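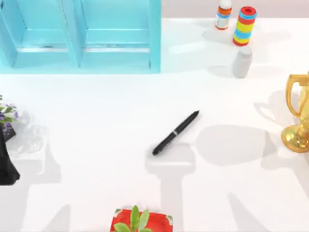 Ferov publishes interim results from Varomura study of home blood pressure monitoring in chronic kidney disease

Wednesday, July 8, 2020

Ferov, the renal research group, has released interim results from Varomura, a study of home blood pressure monitoring in adults with stage 3 or stage 4 chronic kidney disease. The results cover 237 participants who completed the first monitoring period. They indicate that readings taken at home over seven days classified blood pressure control differently from a single clinic reading in a substantial minority of cases.

High blood pressure is both a cause and a consequence of chronic kidney disease. Damage to the small vessels of the kidney reduces its ability to filter the blood, and reduced filtering in turn makes blood pressure harder to control. Treatment decisions are commonly based on readings taken at clinic appointments, which may be several months apart. These readings can be raised by the appointment itself (the white coat effect) or can miss a rise that occurs in the evening or overnight.

Study design

Participants were recruited from 17 outpatient clinics in the Delić and Trinero regions. All were aged 18 or over and had been taking the same blood pressure medicines, at the same dose, for at least four weeks before entry. People receiving dialysis, people with a kidney transplant, and people with an irregular heartbeat that prevents accurate readings from an automatic cuff were excluded.

Each participant was issued with an upper-arm monitor and shown how to use it by a clinic nurse. Two readings were taken each morning and two each evening for seven days. First-day readings were discarded, in line with the study protocol, and the remainder were averaged. The average was then compared with the reading taken at the most recent clinic appointment.

Interim findings

A total of 3,315 home readings were accepted for analysis at the data cut-off in April. Readings were rejected where the monitor recorded an error code, where the cuff size did not match the measured arm, or where the time of the reading was missing.

Differences between home and clinic values were found in both directions. Raised clinic readings with normal home averages were more common among participants with stage 3 disease. The reverse pattern – a normal clinic reading with a raised home average – was more common in stage 4 disease and among participants who also had type 2 diabetes. Evening readings accounted for most of the difference in the latter group.

No serious adverse events related to monitoring were reported. Minor bruising of the upper arm was the most frequent complaint. A small number of participants stopped early, most often citing disturbed routine or discomfort from the cuff.
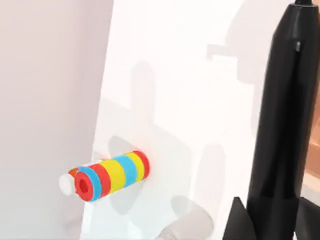 Limitations

The interim analysis was not designed to show whether home monitoring slows the loss of kidney function. Kidney function will be assessed at 12 and 24 months by estimated glomerular filtration rate and by the urine albumin to creatinine ratio. Participants were also volunteers, and may have been more likely than other patients to take their medicines as prescribed.

The effect of temporary changes to clinic services during the spring has not yet been examined. Some follow-up appointments were held by telephone, and for these participants the last face-to-face clinic reading was used. A separate analysis leaving out this group is planned.

Next stage

Recruitment remains open, with a target of 400 participants. Follow-up visits will resume on a site-by-site basis as local arrangements allow. The protocol has been amended so that monitors can be posted to participants and training given by video call.

Advice to patients

People with chronic kidney disease should not change or stop their blood pressure medicines on the basis of these results or of their own home readings. Anyone with repeated high readings, or with dizziness or fainting, should contact their GP or kidney clinic. A very high reading accompanied by chest pain, severe headache, confusion or loss of vision requires emergency care.

Notes to editors

Varomura is an observational study. The interim results have not been peer reviewed. A summary of the protocol, including the full entry criteria, is available from the Ferov press office on request.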